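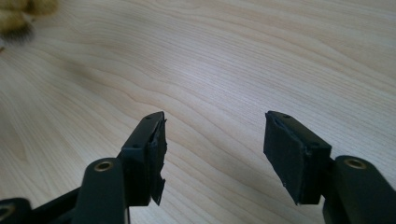
Endlich ist der Tisch abgeräumt! Also, fast. Wer hier schon länger mitliest, weiß ja, dass unser Esstisch seit März alles gewesen ist, nur kein Esstisch: Werkbank, Postablage, Nähplatz und zwischendurch Anzuchtstation für Tomaten. Am Samstag hatte ich dann die Nase voll und habe alles runtergenommen, was nicht bei drei auf dem Stuhl war.

Und was soll ich sagen, ich hatte ganz vergessen, wie schön die Platte ist. Dieses helle Holz mit den langen geschwungenen Linien, die schräg rüberlaufen, und mittendrin dieser dunklere, wellige Streifen. Den mag ich am liebsten. Mein Mann meinte damals beim Kauf, das sei doch ein Fehler im Holz, und wollte die andere Platte nehmen. Zum Glück habe ich mich durchgesetzt (kommt selten genug vor).

Gekauft haben wir den Tisch bei Plokum, als die noch den kleinen Laden am Bahnhof hatten. Dzintra Rimkutė hat uns damals beraten und mir eingeschärft: nie mit Scheuermilch, immer nur feucht wischen, und einmal im Jahr ölen. Das mit dem einmal im Jahr … nun ja. Es sind jetzt vier Jahre, und ich habe genau einmal geölt.

Diesmal also richtig. Erst abgewischt, dann über Nacht trocknen lassen, dann das Öl von Grodinik ganz dünn mit einem alten Geschirrtuch drauf, 15 Minuten warten, den Rest abnehmen. Beim ersten Mal hatte ich viel zu viel genommen und der Tisch klebte noch eine Woche später, da blieb jede Serviette dran hängen! Die Tücher bitte hinterher ausgebreitet draußen trocknen lassen und nicht zusammengeknüllt in den Müll werfen, die können sich wirklich selbst entzünden.

Jetzt suche ich noch Untersetzer. Filz finde ich nett, aber der saugt sich bei uns immer mit Tee voll, und Kork bröselt. Bei Hettiarachchi habe ich welche aus Leinen gesehen, das Set für 30 Euro, da muss ich noch eine Nacht drüber schlafen. Falls ihr einen Tipp habt, schreibt ihn mir gern in die Kommentare. Und die Nähmaschine steht so lange im Flur.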